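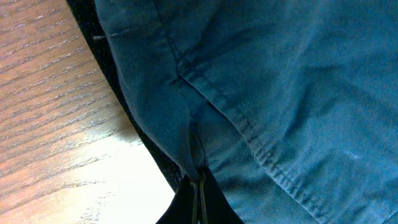 Subject: Re: Garment intake and folding standard, Grivitz storeroom

To all subscribers,

The Textile Reuse Office thanks members for their comments on the draft folding standard. The reply below addresses the point raised most often.

Nadja Pichler wrote:
> The draft tells us to fold pants into a rectangle but says nothing
> on shorts. At Potness we received 1,511 pieces last quarter, and
> shorts were stacked in at least two different ways. Which one does
> the Office want? Also, do loose threads count as damage?

Shorts are to be laid flat with the waistband away from the person folding, smoothed toward the hems, and folded once lengthwise and once across. The waistband should be opened out before the first fold -- a bunched waistband makes the stack lean.

A short loose thread at a hem does not count as damage. Please inspect the topstitching along the seam, and set the piece aside only if the seam has opened. Lint is to be brushed off before folding. 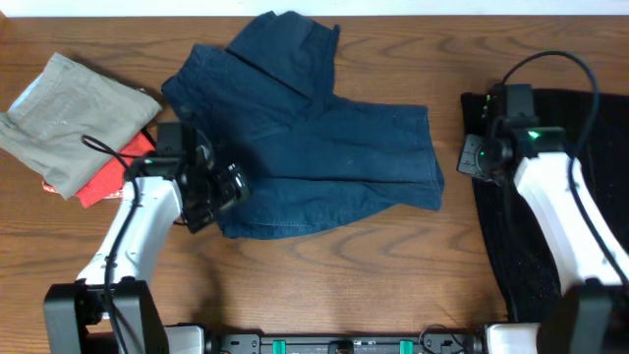
Sorting table: navy shorts spread loosely, with folded khaki and red-orange garments at left and a black garment at right.

Folded pieces may be stacked up to 10 high. Dark garments with a textured surface are kept in a separate stack, as they pick up lint readily.

The revised text will be circulated in December. Comments should be sent to this list and not to individual staff.

Textile Reuse Office
Grorkach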